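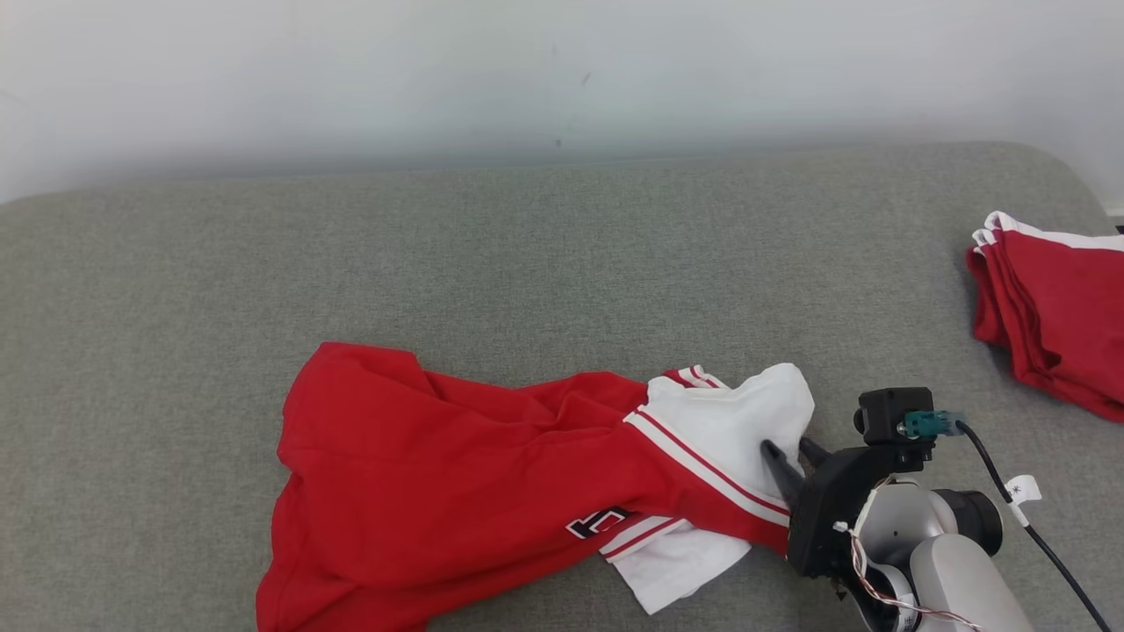 What's the best way to fold a red and white sports top so it stays flat in a drawer?

Lay it face down on a flat surface, smooth it from the middle outward, fold both sides in toward the center with the sleeves laid straight down on top, then fold the bottom up to the collar in two or three turns. Press the air out with your forearm after each fold.

Folding slippery team tops without losing my mind
Posted by Jin-sol Gil in Laundry & Closets
Nov 1, 2023

Hi everyone! I've taken over washing and folding the tops for my daughter's handball club, Rebelo, and I'm having way more fun with it than I expected, but I need help. There are 63 of them. They're red with white parts and striped trim, and the fabric is that slick stretchy stuff that slides around as soon as I let go of it.

I've been folding on the dining table, which has a nice big top, and I still end up with lumpy bundles. The striped edges curl, the white parts ride up over the red, and the stack leans over by the time I get to number ten or so. They have to go into flat plastic bins with the size showing, because the kids grab them fast on game days.

Three things I'd love to know:

Do you start face up or face down?
Does a folding board help, or is it one more thing to store?
And can I wash the red and white together every time, or am I going to end up with a pink team?

I've got the whole batch to do again before the weekend. Thank you!

3 replies

Margarida Frade
Oh, I love this kind of job! I did the tops for a dance group for six seasons and there's something so satisfying about a bin full of neat squares.

Face down, definitely. Hold it by the two shoulder seams, give it one good snap in the air, and lower it so the bottom edge touches the table first. Then let the rest follow down. If you drop it all at once you trap air and wrinkles in the middle and you'll be chasing them with your hands forever. Smooth from the center out, and give the side seams a little tug at the bottom so they run straight.

After that:

Fold the right side in to the middle of the back. Lay the sleeve straight down along the fold, don't let it stick out.
Same with the left. You should have a long strip now, the same width top to bottom. If it's wider at the hem, open it up and bring the sides in again.
Fold the bottom edge up by a third, then fold again to just under the collar.
Flip it over, and the front is showing.

For slick fabric, put something grippy under it! I use an old flannel sheet doubled over on the table, and it makes an enormous difference — the bottom layer stays put while you move the top one. A bath towel works too, but the loops catch on anything with a rough tag.

The curling trim is usually from the dryer. Take the tops out while they're a tiny bit damp, run the striped edges between your finger and thumb, and lay them flat for ten minutes. I never had to iron one.

To stop the leaning, turn every other top around so the collars alternate. The collar end is always thicker. And keep your stacks short, eight or so, then start a new one beside it. For your bins I'd go one step further and stand them on edge like files, with a strip of masking tape on the bin wall for each size. The kids can flip through them and nothing gets pulled out from the bottom of a pile.

Rui Brandão
I just roll them. Takes two seconds. They come out a bit wrinkled but they're going to be wrinkled after five minutes of handball anyway.

Cold water for the colors.

Hendrik Potgieter
Great answer from Margarida, I'm stealing the flannel sheet. Let me add the washing side and the folding board, because I went through both of these with my son's soccer team.

Red and white together: yes, if you're careful in the first few washes. New red fabric can let go of extra dye. Take one top, wet a hidden bit of the red (inside the hem is good), and press a white paper towel on it for a minute. Pink on the towel means wash that batch separately in cold, get it out of the machine as soon as it stops, and test again next time. Once the towel stays clean you can relax. The thing that causes trouble is a wet pile sitting in the basket overnight with red pressed against white. Hang them or dry them right away.

Turn them inside out, skip the fabric softener (it leaves a coating on stretchy fabric and makes it even more slippery to fold!), and use low heat or a line.

On the board: I bought a Danosico one and for 63 tops I think you'd enjoy it. Every bundle comes out the same size. The hinges are a bit stiff at first. If you'd rather not buy anything, cut a piece of stiff cardboard to the width you want, set it on the back of the shirt right under the collar, fold the sides over it, slide it out, and finish with the bottom. Mine was the side of a moving box and it lasted a whole season. Cut the corners round so they don't snag.

Sort by size before you fold, too. I used to fold first and sort after, and ended up unfolding half of them to find the labels.

Jin-sol Gil
You are all wonderful! I did a test run on twelve tops last night with a flannel pillowcase (it's what I had) and a cardboard template, and the difference is huge. Flat, square, and the stripes lie down nicely. I had to trim the cardboard twice because my bins are narrower than I thought — measure the bin first if anyone else tries this.

The paper towel came up faintly pink on two of the newer ones, so those are getting their own cold wash. Standing them on edge is next. Rui, I rolled one for you and it's going in the bin with the rest.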